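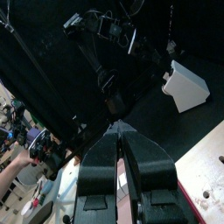
Scuffed panel with red trim strip along one edge.

4. Setting up the coin mechanism and the operator menu

This section is for the operator of the Trinon cabinet. Please read all of it before you open the coin door. The electrical connection is explained in section 3 and must be finished first.

4.1 Before you start

You need the cabinet key, the small service key and a handful of the coins or tokens that your location accepts. Worn coins should be among them, as players will bring these too.

CAUTION: Switch off the cabinet at the rear and pull the mains plug before you touch any connector. The power supply keeps a charge for a short time. Wait 59 seconds after unplugging.

4.2 Fitting the mechanism

1. Open the coin door with the cabinet key and let it rest on its stop.
2. Push the green release lever to the left and hold it there.
3. Slide the coin mechanism into the guide from above until you hear a click.
4. Let go of the lever. The mechanism must not move when you pull it lightly.
5. Connect the 19-pin cable. The plug fits only one way – do not use force.
6. Close the coin door and lock it.

Note: Cabinets delivered by Braduvus to arcades come with the token mechanism already fitted. In this case begin with 4.3.

4.3 Entering the operator menu

1. Plug in the cabinet and switch it on. Wait for the title screen.
2. Turn the service key to the right. The display asks for a code.
3. Enter 1028 with the start buttons and confirm.
4. Choose COIN SETTINGS, then PRICE PER GAME.
5. Set the price and the number of credits. The factory value is one coin for one credit.
6. Choose SAVE and turn the service key back.

If you turn the key back before saving, the old values stay in the memory.

Note: Change the code after the first use. Write the new one in the log at the back of this manual.

4.4 Testing

Insert each type of coin 4 times. Every coin must give the correct credit and fall into the cash box. If good coins are returned, clean the coin path with a dry cloth and repeat the test. If the display shows COIN JAM, open the door, press the reject button and remove the coin by hand.

For prize cabinets linked to the Mercado ticket system, do also the ticket test in section 6.

Text of section 4: Valentin Tanner. Revised Apr 7, 2019.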